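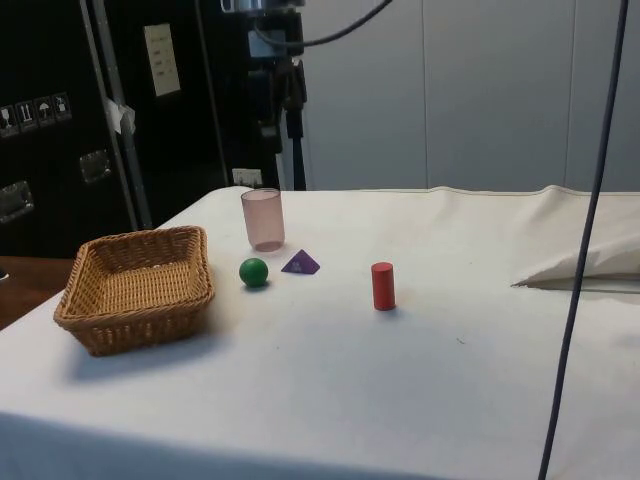

差出人: Brunach 小物棚担当
宛先: ukell-komono メーリングリスト
件名: Re: [ukell-komono 346] かごと小物の組み合わせ、布の洗い方について

Brunachの小物棚担当です。返信が遅くなりました。
346番のご質問について、うちでやっている方法を書きます。引用は必要な部分だけ残しました。

> はじめて投稿します。5月から遊び道具の貸し出しを始めました。
> 積み木、玉、コップなどの小物を、かごに一組ずつ入れて渡しています。
> 困っているのは次の点です。
>
> 一つ目。一組に何をどれだけ入れるか決まっていません。
> 多めに入れると戻ってきたときの確認に時間がかかります。
> 少ないと物足りないと言われます。
>
> 二つ目。机に敷く白い布がすぐ薄汚れて見えます。
> 毎回洗うべきでしょうか。柄物に替えたほうがよいでしょうか。
>
> 三つ目。編んだかごの目に細かいごみが入ります。
> 水洗いしてもよいものか迷っています。
>
> それから、コップは必要でしょうか。
> 前の担当者が入れていたのでそのまま続けていますが、
> 何に使うのかと聞かれて答えられませんでした。

順番に書きます。

まず中身の数です。うちも最初は多く入れていました。一つのかごに積み木を16個入れていた時期があります。戻ってきたものを数えて、足りない色を探して、別のかごに紛れていないか確かめると、それだけで昼休みが終わりました。

いまは「小」の組をいちばん多く出しています。中身はこうです。

編みかご 1
半透明のピンクのコップ 1
緑の玉 1
赤い円柱 1
紫の積み木 1

かごを入れて5点です。少ないと思われるかもしれませんが、形も色も全部違うので、戻ってきたときに机に出せば一目で済みます。欠けているものもすぐわかります。同じ形を何個も入れると、数えないと確認できません。違うものを一つずつ入れるほうが楽です。

物足りないという声はうちにもあります。その場合は「小」を二組借りてもらいます。二組まとめて返ってくると中身が混ざりますが、どちらの組も同じ内容なので分け直すのに困りません。それでも足りない人には「大」の組があります。これは積み木が中心で、玉とコップは入れていません。

紫の積み木については、形をそろえていません。色が紫なら形は問わないことにしました。以前は形まで指定していたため、一つなくなるたびに同じものを探すことになり、補充が止まっていました。貸し出し票にも「紫」とだけ書いてあります。同じやり方にするなら、票の書き方も先にそろえておいてください。票に形が書いてあると、別の形で補充した組が返却時に「違うものが入っている」とされます。うちで一度ありました。

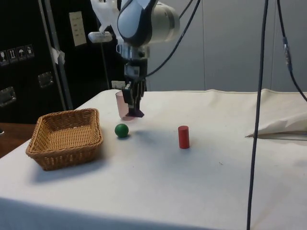
次に並べ方です。確認のときも、人に見せるときも、机の上では物どうしの間をあけて置いています。かごを端に置いて、コップは倒れにくい奥のほう、玉と積み木はその手前です。厳密な決まりではありません。かごが右でも左でもかまいません。ただ、玉をかごの真横に付けて置くと、かごの縁の陰に入って見落とすことがあります。少し離したほうがよいです。

玉は転がります。布を敷いてからは、机から落ちることがだいぶ減りました。ぴんと張らずに、多少しわのあるまま敷いています。アイロンは不要です。机より大きめの布を使い、手前は垂らしておきます。余った分は端に寄せてかまいません。

布の件です。白のままをおすすめします。

うちでも一度、細かい柄の布に替えました。汚れは目立たなくなりましたが、小さい部品も見つけにくくなり、半月ほどで白に戻しました。白い布は、薄い灰色のこすれ跡や小さな点々がどうしても出ます。このくらいなら洗っていません。洗うのは次の場合だけにしています。

・飲み物や糊など、触ってべたつくものが付いたとき
・屋外で使ったとき
・貸し出しが続いて、月の終わりになったとき

それ以外は、外で振って、乾いたブラシで一方向に払って終わりです。毎回洗っていたころは布が縮んで、手前に垂れる分がなくなりました。洗うときはぬるま湯に粉石けんを溶かして、30分ほど浸けてから手で押し洗いします。漂白剤は使っていません。使った年の布は端から弱ってきました。

布の保管ですが、たたむと折り目が強く残って、そこに玉が止まったり、円柱が立ちにくかったりします。うちではJarmanの棚の横に付いている棒に掛けています。棒がなければ、丸めて筒にしておくのがよいと思います。

三つ目のかごです。

水洗いは、うちでは年に一度だけです。それも丸ごと浸けることはせず、固く絞った布で拭いたあと、目に残ったごみを古い歯ブラシで掻き出します。底の、編み目が交差しているところにいちばんたまります。逆さにして手のひらで軽くたたくと、それだけでかなり出ます。ブラシの前にこれをやってください。先にブラシを当てるとごみが奥に入ります。

拭いたあとは風通しのよい日陰に一日置きます。日なたに出したかごは縁が反って、棚の段に入らなくなりました。縁の巻いてある部分がほどけかけたら、早めに貸し出しから外しています。引っかかって服の糸が出たことがありました。直し方はPurnanceの講習で習いましたが、文章で説明するのが難しいので、必要なら別の件名で書きます。

かごの大きさは、全部の中身が底に一段で並ぶものを選んでください。重ねて入れると、コップの中に玉が入ったまま見えなくなります。それから、持ち手のないかごのほうが棚に収まります。縁が外に少し開いた形なら、空のときに重ねておけます。

最後にコップについてです。うちも前からの引き継ぎで入っていたもので、最初の目的はわかりません。ただ、実際にはよく使われています。

玉を入れる、出す、という遊びがいちばん多いです。小さい子はこれを長くやります。円柱をかぶせて隠す使い方もあります。半透明なので、中に何かあるのがうっすらわかり、それがよいという感想が返却票に書かれていました。透明なものと不透明なものも試しましたが、半透明がいちばん借りられています。

それと、確認する側にとっても役に立ちます。細かいものを一時的に入れておく場所になります。コップがない組では、玉を机に出すたびに手で押さえていました。

容量は200mlのものを基準にしています。これより小さいと玉が入りにくく、大きいとかごからはみ出します。口のほうが少し広いものを選ぶと洗うのが楽です。飲み物には使わないよう、貸し出し票に一行入れてください。うちは書いていなかったため、お茶が入った状態で置かれていたことがあります。

コップの洗い方は普通の食器と同じですが、硬いスポンジは避けています。表面に傷が付くと曇り方がまだらになり、汚れなのか傷なのか見分けられなくなります。底の厚いところは色が濃く見えるので、初めて担当する人が茶渋と間違えてこすることがあります。引き継ぎのときに一言伝えておくとよいと思います。 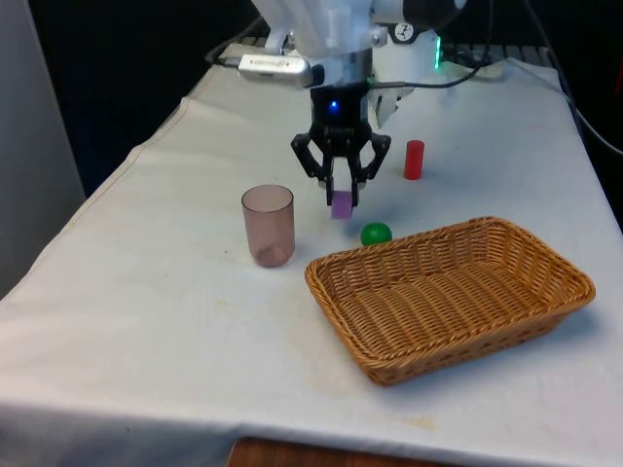 「小」の組の中身。編みかご、コップ、緑の玉、赤い円柱、紫の積み木。

返却時の手順も書いておきます。うちの担当者用の紙からそのまま写しました。

1 布を敷く。
2 かごを逆さにせず、中身を手で一つずつ出す。
3 出したものを離して置く。
4 票と見比べる。欠けがあれば票の裏に色を書く。
5 玉と積み木を乾いた布で拭く。
6 コップの内側を見る。
7 空になったかごの底を見て、外でたたく。
8 コップ、円柱、積み木、玉の順に戻す。
9 棚の元の段に置く。

8の順番は、玉を先に入れるとほかのものを入れるときに転がって出てくるためです。慣れた人は好きな順でやっています。

2の「逆さにせず」は、以前ひっくり返して出した人がいて、玉が棚の下に入り、取り出すのに棚を動かすことになったので書き足しました。Jarmanの棚は下の隙間が狭く、ものさしも入りません。床との間に厚紙を差してふさいでおくと入らなくなります。

在庫についても聞かれていないことですが書きます。「小」はいま全部で71組あります。番号はかごの底の裏に小さい札を結んで付けています。シールは編み目の上ではすぐはがれました。積み木や玉には番号を付けていません。どの組の玉かを追うことはやめて、色さえ合っていればよいことにしています。そのほうが補充も早いです。

予備は緑の玉をいちばん多く持っています。なくなるのはほとんど玉です。次が紫の積み木で、赤い円柱は不思議となくなりません。これから買い足すなら、玉の予備を先に用意しておくことをすすめます。

なくなったときの弁償は求めていません。票に色を書いてもらうだけです。この扱いは場所によって違うと思うので、ほかの方のやり方も聞かせてもらえると助かります。

それから、別の方が以前書いていた、布の代わりに薄いマットを敷く案ですが、うちではまだ試していません。使っている方がいたら、洗ったあとどのくらいで乾くか教えてください。

札の結び方の図がほしい場合は、このリストではなく担当あてに直接ください。午後4時以降なら当日中に返せます。

Brunach 小物棚担当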